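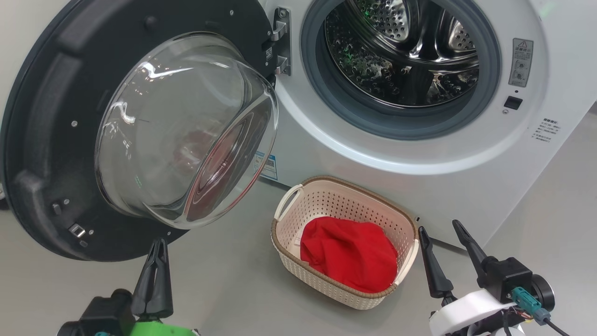 Chores, January update – can they do it yet?

24 January 2019. Quick one. Gallery page for the household and shop-floor stuff, text is mostly notes typed on the train so bear with me. Same question as last August: could you leave a machine alone with this job and go out for lunch? Yes, nearly, no. No other grades, people kept asking for a half point.

Laundry, loading

Door wide open, one red piece in the basket, two black grippers down at floor level. Drum looks empty.
Grade: nearly.

One soft thing in a basket is about the friendliest version of this job there is. Grab anywhere, lift, aim for the hole. Where it goes wrong is the lip. Sleeve or corner hangs over the rubber, door shuts on it, or doesn't shut. A person tucks that in without looking. Arms have to notice it first, and with two thin fingers the tuck is a poke and then another poke.

Also look how far that door swings. Glass bowl sticks right out. You bring the cloth up past it or you bump it, and basket placement matters more than I'd have guessed. Moved ours to the right of the door at home and yes it's better for me too.

What I'd want to see before it gets a yes:
A full basket, mixed. Socks inside trousers, the works.
Pockets checked (nobody I asked has a good answer for pockets)
Detergent in the right drawer
Door shut and the cycle started by the same machine that did the loading

Misaki Shimada wrote in after the last update and said I'm too soft on loading, should be a plain no until somebody does sheets. Fair. A wet double sheet coming OUT is a whole seperate job though. See next.

Laundry, unloading

Grade: no.

Wet cloth is heavy and wraps round itself. Grab one end and you get everything, or you get nothing and the lot slides back in. Then it's on the floor. Small stuff sticks up in the top of the drum where a camera looking straight in won't find it. I miss those myself, found a sock last night.

Folding

Grade: no, with a small star for towels.

Towels, ok. Flat, square, four corners. Shirts if someone lays them out flat first, and if someone is laying them out flat they've done the hard part. Amedeo Palumbo ran the folding bench at Zetar for a while and his number was 53 towels in a shift before a person had to step in. Which sounds great until you have watched it. Slow. Really slow. Restful though, I'd have one in the spare room just to look at.

Dishes

Grade: nearly for plates, no for the rest.

Plates into a rack, fine if they're all the same plate. Koritz has this working in a canteen with their own crockery and their own rack, 700 pieces over a lunch. Take that same setup home and it meets a garlic press, a lid with no pot, the good knife that should not be in there at all. Cups nested in cups. Scraping is the bit everyone skips in the demos, ask about scraping.

Floors

Grade: yes. Still the only household yes on the page.

Round thing goes round. Has been a yes for years. Cables and the fringe on the rug will still stop it, so it's a yes with a tidy first. The tidy is a no. Sveva Rinaldi says that means floors should be a nearly and we've been having this argument by email since August, no end in sight.

Picking up after kids

Grade: no.

Not a grabbing problem so much. Most of it any gripper could lift. Knowing where it goes is the problem – is that drawing rubbish or is it the best drawing ever made. Don't want a machine deciding that. Don't want to decide it myself.

Shop floor: shelves

Grade: nearly.

Boxes and tins, front edge lined up, good. Hurard has an arm on a cart doing the overnight facing-up in one aisle and the staff more or less like it. Bags of crisps, no. Anything hanging on a hook, no. And price labels still done by hand because the cart can't get at the bottom rail.
Kyrylo Stetsiuk works that aisle in the morning, his verdict: straighter than we do it, but it puts dented ones at the front. So there's that.

Shop floor: packing orders

Grade: nearly, was a no.

The one real move since last time. Lo Presti ships soap and candles, small boxes, not many different ones. 2 arms on one table, item in, paper in, flap down. Taping was always a machine. Gift wrap is still Giorgia Caruso and her scissors and I'd not bet against her. Crushed paper is funny to watch, arm picks up a sheet, squeezes, lets go, it springs back open. They've switched to pre-crinkled. Is that cheating? I said no, a person would switch too if they could.

Shop floor: returns

Grade: no.

Open a bag, work out what it is, has it been worn, is a button gone. Everyone wants this one done and I haven't seen a decent attempt. If you have, send it.

So where are we

One yes, the rest is nearly and no. If you came here wanting to know whether to hold off buying a washer dryer until the robot comes, don't hold off. Buy the one with the big door.

Things I got wrong last time: said dishes would be a yes by now. Said nobody would bother with shelves. Left out bins completely, 5 people wrote to tell me. Bins are a no. Getting the bag out is ok, getting the new bag to open is where it falls apart, same as for teh rest of us.

Sending stuff in

Please say what the job was and how it ended, drops included. Sped up clips are fine if you tell me the speed. If someone stepped in to fix it, say so, I don't mark down for that, I just write it in.

Next page is ironing, beds and watering plants – notes half done.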